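Course 7: Automation in Small Workplaces
Handout for Session 4: Task allocation at the packing and kitting bench
Prepared by Hidayah Subramaniam
Version 05/08/2019

Read before the session. Bring the task sheet from Session 3.

1. Scope

This session deals with kitting, meaning the work of gathering loose items into a container before they go to the next station. It is one of the last jobs in a small plant to be automated. The items differ in shape and stiffness, the order changes often, and a person does it quickly with little training. The running case is the tool return bench at Jevitz, a repair shop in Wullport. Hurnamo, the second case, is covered in Session 5.

2. The job before the change

Returned tools and work gear came back to a bench. A bench worker picked up each item, checked it, decided where it belonged and put it there. Over one month the shop logged 832 returns. The log recorded the item and the time only. It did not record the checking, and the checking was most of the skill in the job.

Bezawit Derese, who ran the bench, wrote her own list of what she did with a glove: look at the fingertips, turn it over, feel for a split seam, look for its pair, put it down. The engineering study listed the same job as "place glove in basket." Compare the two lists before reading on. The rest of the handout depends on the difference.

3. Dividing the task

The arm was given the pick and the place. The person kept inspection, sorting of exceptions, and bench setup. Three terms are used from here on:

Handled item: the arm picks and places it without help.
Assisted item: the arm does it after a person has moved or turned the item.
Excluded item: the person does it, and the arm is stopped or held clear.

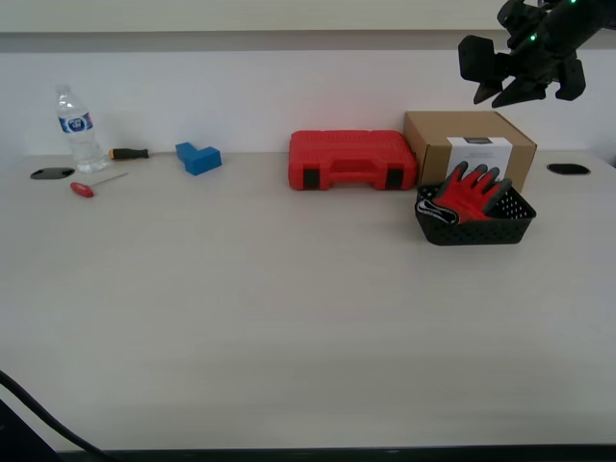
An item can change class during a shift. A rigid block lying on its side may be handled in one position and assisted in another. For this reason the class belongs to the item and its position together, and the task sheet needs a column for each. Sheets with only an item column were the most common error in last year's coursework.

Soft goods need a separate note. A rigid part keeps its shape when it is gripped, so one grip point can be planned ahead. A glove folds, and where it is gripped decides how it hangs and how it lands. The placing step should therefore be specified by its end state. Two possible end states are "fully inside the container" and "inside, cuff over the rim allowed." The two give very different success rates, and a report that does not say which one was used cannot be compared with another.

4. What changed for the people

Hakim Lumbantobing and Ningsih Tambunan worked the bench during the trial in April. Their interviews are in the reader. The main points are:

Pace. The worker no longer sets it. Waiting time went up, but in short pieces that could not be used for other work.

Attention. Watching for a bad pick was rated as more tiring than doing the pick by hand.

Setup. Laying out the bench became a task in its own right. It was not in the job description and was not timed until week 7 of the trial.

Skill. Inspection stayed with the person but moved to an earlier point, before the item was put down for the arm. Two workers did this differently - one checked items singly, the other in batches - and the shop has not chosen between them.

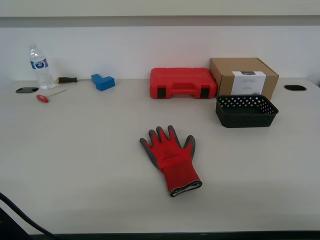

Setup time depends on what counts as a ready bench. Jevitz used a short written rule: the target container is open and empty, the item to be picked has clear space on all sides, and anything not in use goes to the back. A glove laid palm-down toward the front of the table, with the basket empty and the case, the bottle and the hand tools farther back, meets this rule. The rule says nothing about which way the fingers should point. Sugeng Wijaya raised this in his review and asked for a direction to be added. The workers objected that it would add another step to a task that was still unpaid in the bonus scheme. Both positions are reasonable and should be treated as such in the written answer.

5. Measures

Report these separately:

a. Picks attempted and picks completed
b. Human touches per item, including setup
c. Stops, with the reason given by the worker
d. Waiting time, in seconds, by length of wait

Do not combine (a) and (b) into one score. At Jevitz the completed picks rose through the trial while touches per item hardly moved, and a single score hid this.

6. For the session

Fill in the task sheet for one bench at your own workplace, using the classes in section 3. Mark each step that a person does now and that does not appear in any written procedure. Limit: 59 lines.

Reading: Nowakowski reader, chapter 17, with the interview notes. The section on shift handover may be skipped.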